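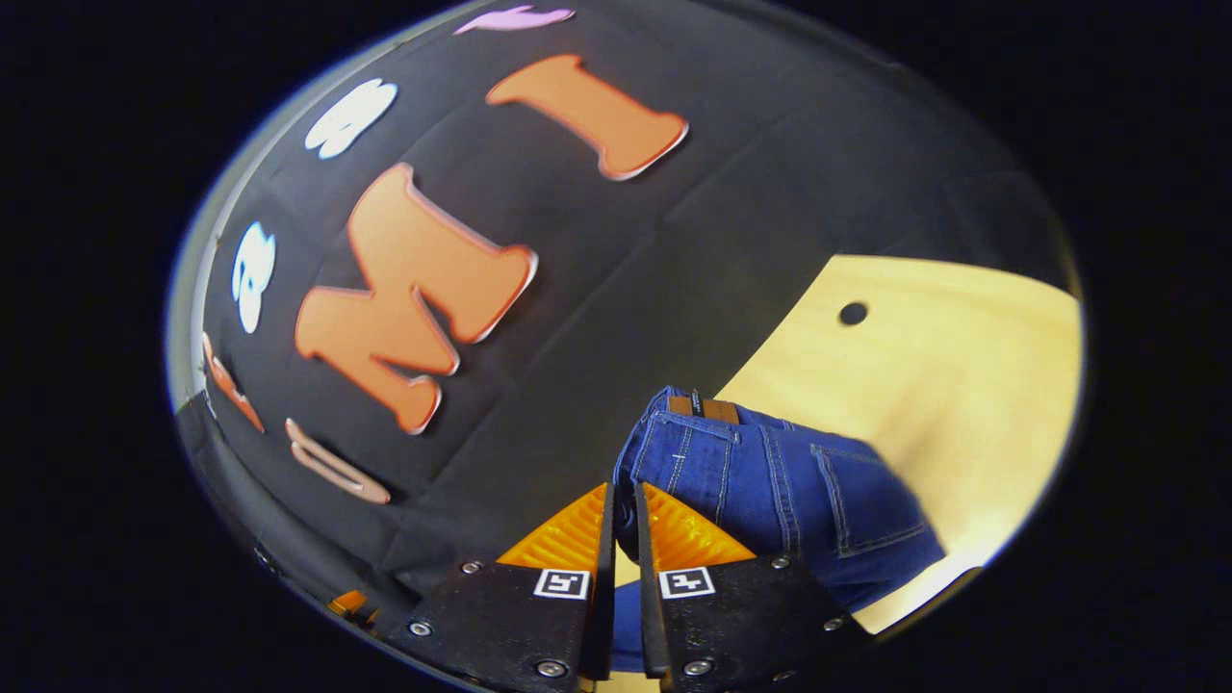

The gripper on the folded jeans, foam letters on the black cloth.

June 2024
Minutes by Kasun Haque

Okay, notes from our meeting after the open day at Brarnine. I typed as fast as I could, so shout if I got you wrong!

We started with the jeans table, which everybody wanted to talk about first. The Butska folks ran the gripper on denim most of the afternoon, and I could have stood there all day (I nearly did). I liked the orange ridged pads on the fingers. Somebody asked if the ribs leave marks on thin fabric. Butska said they'd bring a few shirts next time and we can all look.

Foam letters: kids loved them. The big orange M was the favorite by a mile. We agreed to buy another set before December and keep them in a box with a lid this time, please.

Head count at the door was 214, and 40 of those signed up for the mailing list. I'd hoped for more sign-ups, but the clipboard was way over by the coat rack, so that one's on me. It goes next to the demo table from now on.

Money: the day cost us $3077 all in. Bickerstaff paid for the lunch and the rest comes out of our budget. We went back and forth on charging for parking and dropped it.

Nundaton would like a visit of their own, a small one, 4 people plus a driver. Everyone said yes. I'll write to them and offer a morning, it's so much quieter then and they can get right up to the table.

Still open: the sign out front, and who has the spare key to the side door. If it's in your coat, please tell me.

We quit at lunchtime. Next meeting same room, and I'm bringing the donuts.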